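Teaching Two Arms to Tidy Up: Our Data Collection Report

Othmane Hajji and Rachid El Ouafi
Project name: Sqalli

1. What we wanted to do

Our project started in November with a simple question: how many examples does a two-armed robot need before it can clear a messy table by itself? We did not want to program the motions one by one. We wanted to show the robot the job over and over, record everything, and let a learning system find the pattern. That meant most of our work went into the showing, and this report is mostly about that part. It was a lot more fun than we expected!

2. The task

Each round takes place on a brown mat. We put out black plastic bags, food items such as rolls and buns, a few sponges and a dustpan. The person driving the arms has to pick up the dustpan, get the items into it with the free gripper and tip them out at the side of the mat. Then the dustpan goes back down flat and the round is over.

We picked these things on purpose. A sponge squashes when you grip it, a roll can tip over or slide, and a plastic bag never lies the same way twice. The bags also make the background hard to read for the cameras, which is great if you want a system that copes with a real kitchen and a bit of a pain if you are the one checking the recordings.

3. How we recorded

One of us drives and the other sets the table, and we swap when the driver gets tired. Our recording program, which we named Trokton, saves the camera pictures, the joint angles of both arms and how far each gripper is open. Every recording gets a label: good, usable or bad. "Usable" is for rounds where the driver fumbled and then fixed it. We argued about those for a long time and decided to keep them in, and we are very glad we did (see section 5).

Between rounds the table setter moves everything. At first we did this by feel, and when we plotted the starting positions we saw that both of us loved putting the rolls near the middle. After that Rachid wrote a small script that draws a random layout on a laptop, and we copied it by hand. Boring, but the spread got much better.

4. How much we collected

Our goal was 600 rounds. We sorted out the bad ones as we went and kept recording until we had 600 that were good or usable. Of those, 400 went into the first training run and the rest were added for the second. We also cut the recordings into shorter pieces, one for each grab or release, and ended up with more than 2000 of them. Othmane checked the cuts in the evenings and found that the automatic cutter, Vundeck, often ended a piece too early when a sponge sprang back open.

5. What we learned about the examples

The dustpan handle was the hardest part. It is narrow, and if the gripper closes on it at a slant the whole pan twists as soon as it leaves the mat. In our early rounds we each had our own way of grabbing it, and the first trained model seemed to mix the two and hit the handle from the side. For the second batch we agreed on one grip – upright, close to the tip – and the model's grabs became a lot cleaner.

The fumbled rounds were the nice surprise. The model trained without them froze whenever it dropped a roll. With them included, it went back and tried again, and the first time that happened we both cheered loud enough to be heard down the hall.

6. Next steps

We would like to add a third person as a driver, to see if the model gets confused by a new style. We also want to try the same task with a different mat. Our labeling notes go to the next group at the Sketa lab, along with the layout script.

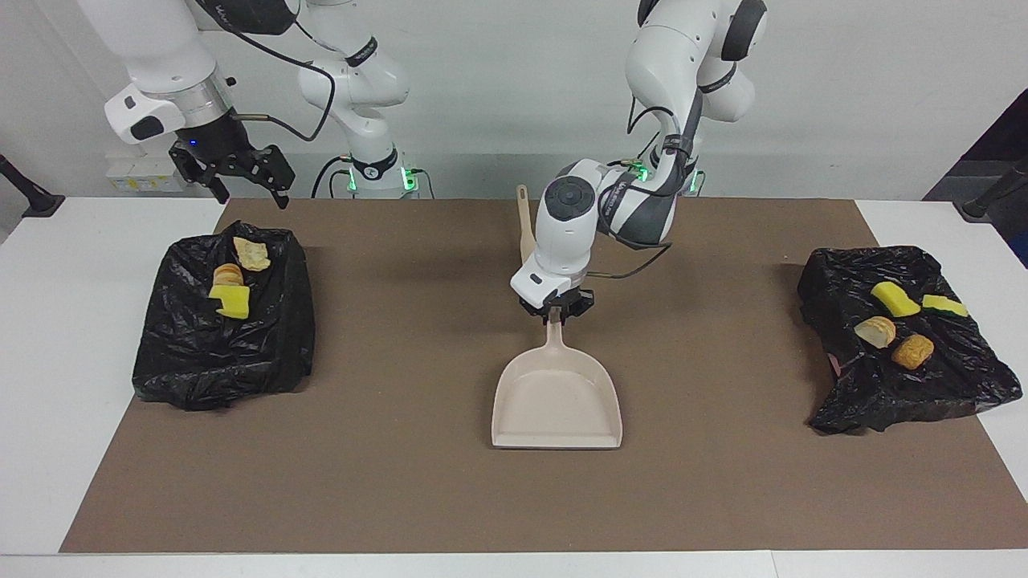 Figure 1. The left arm holds the dustpan by its handle while the right gripper is open and empty.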